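How to book the Gullthorpe Rooms for a private reception

Reception bookings at the Gullthorpe Rooms are handled by the Evari events office.

1. Check availability for your chosen date. August dates are released on 1 April 2022.
2. Complete the enquiry form, stating the number of guests. The McKinnon Room seats 30 – larger parties are placed in the main hall.
3. Return the signed agreement with a deposit of 20 per cent.
4. Send your final menu and any dietary requirements to Angus Tawhiri, Events Manager, no later than 31 days before the event. 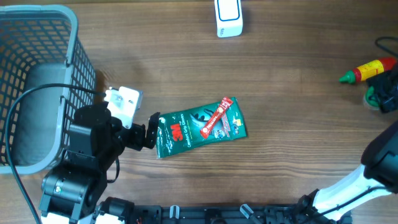
Wooden tabletop with plastic basket.

The balance is payable on receipt of the final invoice.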